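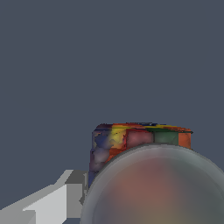

Issue 40, page 20

Household Advice from the Havirham Tenants' Service

STORING TINS, JARS AND DRY GOODS

The following advice replaces the sheet issued to residents last May. It applies to all flats and houses managed by the Service, including those in Jaltus Court where the kitchen cupboards are shallower than elsewhere. Residents with a walk-in larder may disregard the section on shelf loading.

Choosing a cupboard

Dry goods should be kept in a cool, dark cupboard away from the cooker, the boiler and any hot water pipe. A cupboard on an outside wall may be used, provided that the back panel is checked for damp at the start of winter. Where the only free cupboard is above the cooker, it should be given over to pans and baking tins.

The cupboard under the sink is not suitable for food of any kind. Cleaning products are kept there in most homes, and a slow leak from the trap may go unnoticed for weeks behind a row of packets.

Emptying and cleaning

Shelves should be emptied one at a time, beginning with the highest. Loose flour and crumbs are best taken up with the narrow nozzle of a vacuum cleaner before any water is used. Wipe the shelf with warm water and a little washing-up liquid, paying attention to the peg holes and the groove along the back edge, and leave the door open until the surface is fully dry. Shelf paper may then be relaid. Adhesive lining should not be used, as it lifts the surface of the board when removed.

If small moths or beetles are found, every opened packet in the cupboard should be examined, including tea, dried fruit and pet food. Affected packets should be tied in a bag and taken to the outside bin the same day. Residents who find insects a second time should telephone the estate office.

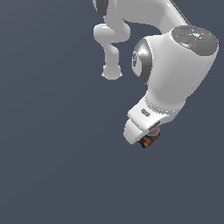

Containers

Flour, rice, oats and sugar keep better in a lidded container than in a folded bag. Glass jars with a rubber seal are satisfactory, and the seals can be replaced separately when they harden. Jars must be washed and dried completely before they are refilled. New flour should never be poured on top of old. Finish the old first, or tip it into a bowl and return it to the jar last.

The date and any cooking instructions should be cut from the packet and taped to the container. Pencil on masking tape is sufficient for the date of opening.

Brown flour, ground nuts and seeds contain more oil than white flour and turn rancid sooner. Buy these in small bags. They may be kept in the freezer if space allows.

Tins

Place newly bought tins behind those already on the shelf. Tins that are swollen, leaking or badly rusted should be thrown away unopened. A tin with a deep dent along a seam should be treated in the same way. Once a tin has been opened, any food left over should be moved to a covered dish and kept in the refrigerator.

Shelf loading

Tins are heavier than they appear when gathered together, and they should be kept on the lowest shelf or on the floor of the cupboard. The standard wall units fitted under the Dranine contract have adjustable shelves resting on four pegs. All four must be pushed fully home before anything is put back. A shelf that bows in the middle should be cleared at once and reported. Replacement pegs are held at the estate office and are supplied without charge.
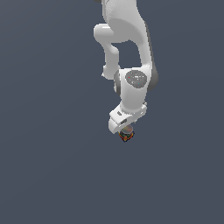 Oils, onions and potatoes

Cooking oil should be stood in the dark with the cap tightly closed. A saucer beneath the bottle protects the shelf and can be washed with the dishes. Potatoes are to be kept in a paper or cloth bag, out of the light, and onions in a separate place, preferably a basket that allows air to pass. Neither should be stored in a closed plastic bag.

Enquiries

Printed copies in large type may be requested from Solveig Løken at the estate office, extension 210. Residents reporting a damaged shelf are asked to give the flat number and to state whether the unit is on the wall or the floor.

Sheet revised April 5, 2020.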